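What does an ethnographer do?

An ethnographer is a person who studies how groups of people live. The group might be a village, a fishing crew, a school or the staff of a hospital kitchen. The word comes from two Greek words, one meaning "people" and one meaning "writing".

Most scientists do their work in a lab. Ethnographers go to where people are and stay there, often for many months. This is called fieldwork. They eat the same meals, learn the jokes and help with the jobs.

Edith Arango spent a winter in Grerkotgate, a small harbour town with 800 people in it. She arrived in December and rented a room above the bakery. In the first weeks she mostly listened. She filled 10 notebooks and talked to 82 people, from schoolchildren to retired net menders.

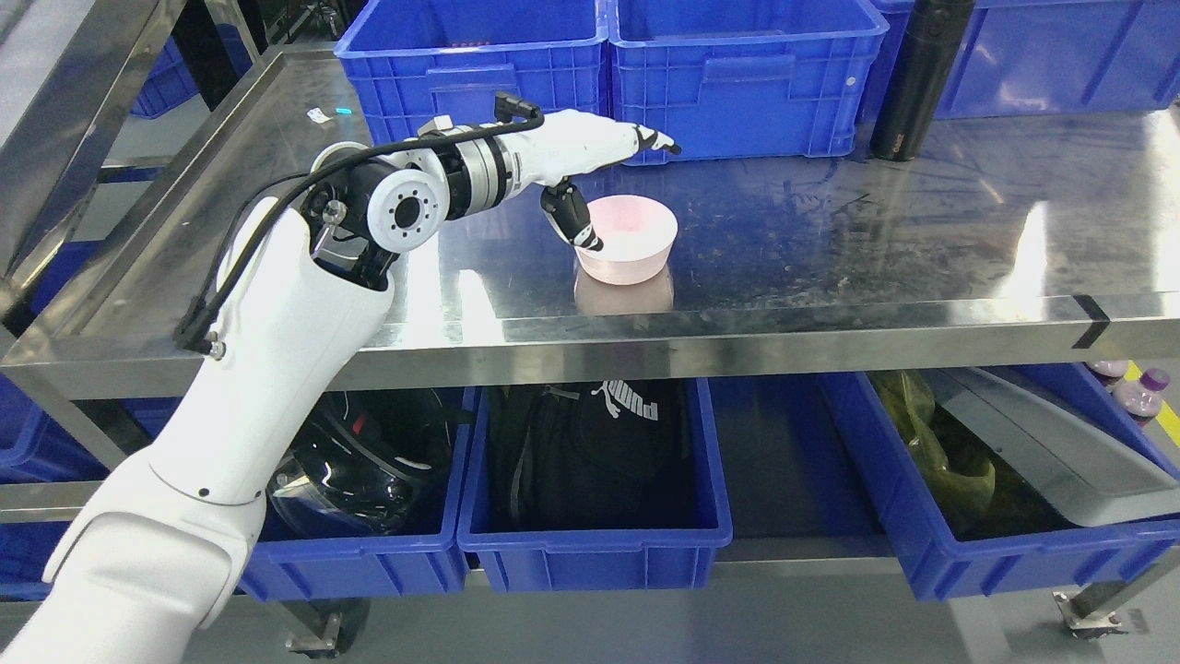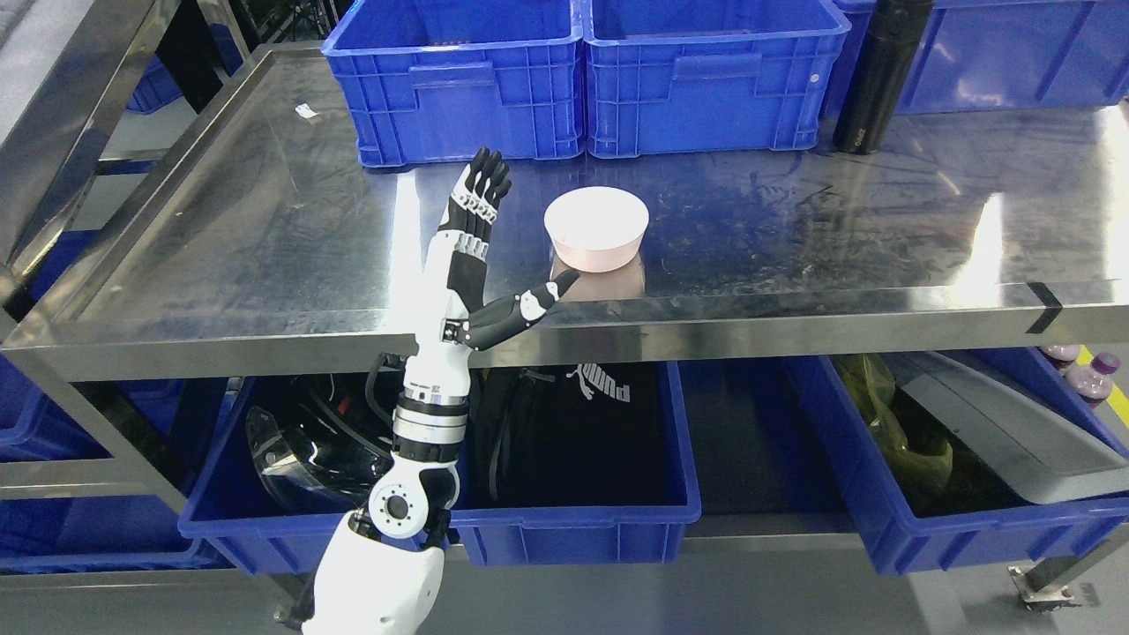 Before an interview, an ethnographer must ask permission. The person can say no. They can also say yes and change their mind later, and then their words are taken out of the notes. If a child is being interviewed, a parent or carer has to agree too.

Good questions are open ones. "Do you like the harbour?" can be answered with one word. "What happens at the harbour in the morning?" gets a longer answer, and often a story.

Ethnographers also have to notice their own ideas. Something that seems odd to a visitor may make good sense to the people who do it every day. Nhyira Quartey, who studies market traders, writes her notes on two pages. On the left she puts what she saw and heard. On the right she puts what she thought about it.

Try it yourself

Pick a place you know, such as the dinner hall or a bus stop. Ask a grown-up if you can sit there for a while. Write down what people say and do, without using their names. Read your notes the next day and see what you missed.

Words to know

Fieldwork: studying people in the place where they live or work.
Consent: saying yes to something once you understand it.

Page last checked: 09/08/2020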